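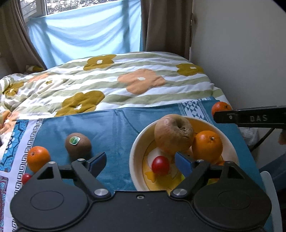
We have been eating in the bedroom for two weeks. The kitchen floor is up, the stove is in the hallway, and the table is on its side behind the door, so the bed is the one large flat surface left in the apartment. I spread the teal cloth over it and put the fruit out there, some in the oval bowl with the flowers inside and the kiwi and a mandarin next to it. The big apple in the bowl has gone wrinkled. I bought it in February weather last time I had one that size, and it kept for ages. I blame the radiator for this one.

The bowl came from a secondhand shop in Bastia. I paid 2 euros for it and carried it home in a sweater. It holds less than you would think, and anything round rolls out when the bowl is set down on a mattress. The cloth helps a little. I should put a tray under it, but the tray is packed in one of the boxes marked Grasura and I am not opening those until the floor is down.

I have been sorting fruit by how soon it needs to be eaten. Tangerines and mandarins can wait. Persimmons are harder to judge. Shabnam Satti, who lives upstairs, told me to leave mine until they feel like a water balloon, but that depends on the kind, and I never remember which kind I bought. 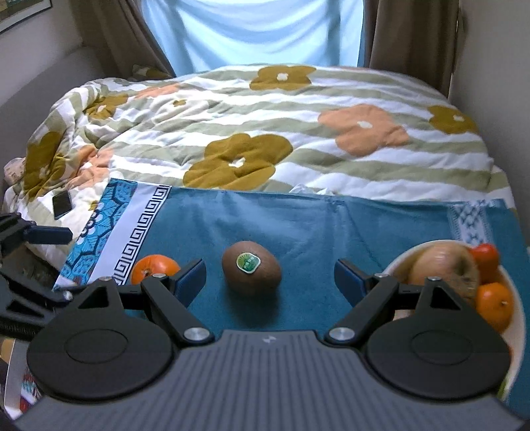 The kiwi is easier. I press near the stem end, and if it gives slightly I cut it in half and eat it with a spoon. I keep the hard ones near the apple, which speeds them up.

The tile people in Prundarbridge now say the order will take another week. They quoted 89 a box, and the new price is higher, so I am waiting for that in writing. In the meantime there is a kettle on the dresser and a cutting board on the windowsill. Breakfast is fruit and toast. Dinner is mostly soup from the place on the corner, and the old apple will probably get stewed once I have a stove again.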